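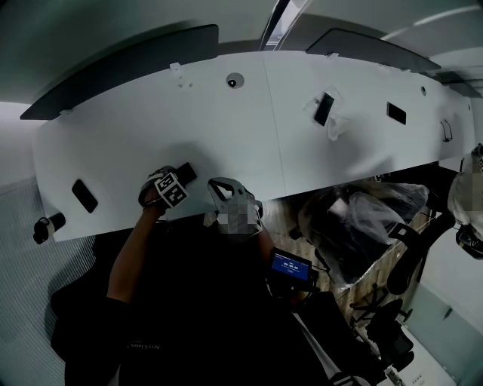
4.2 Trying out the Vekia handheld kit

Figure 3. Phone handling at the white desk, with a marked glove on the left hand and the handheld gripper in the right.

We didn't build our own hardware for this study. I'd spent enough of last year on printed brackets that snapped, so when Ciltex offered us their Vekia kit on a 12-week loan, I said yes before reading the price list (I've read it since, and we'll get to cost in Section 6). You get the gripper, the glove and its cube marker, plus a login for their processing service, Strebel, which turns the recordings into hand and gripper paths.

The phone task is the one I'd suggest to anybody thinking of buying. Phones are flat, smooth and dark, and they punish a sloppy grasp right away. Figure 3 shows the setup: four black smartphones spread over the desk, one of them in the gloved hand and another in a clear plastic holder. I did 63 takes of it at our Skullamstead site, and Reto Frei did the same number with the hands swapped.

My first complaint is about the cube. It tracks really well as long as the printed patterns face the camera, but roll your wrist inward and the path starts to jump. Strebel flagged 9 of my takes for this and let 3 more through that I'd have thrown out myself – Reto spotted those when he replayed them at half speed. The vendor's manual says to "keep a natural posture," and I still don't know what they want me to do with my elbow.

The gripper I liked a lot more than I expected to! It's light, the curved opening is easy to aim, and I got used to it in one afternoon. Picking a phone up flat off the desk is still hard, though. Both of us ended up sliding it to the near edge and pinching it there, and we left that habit in the data and gave it its own label. Takes with the slide are reported separately in the next section, along with the two settings we changed in Strebel before the second round.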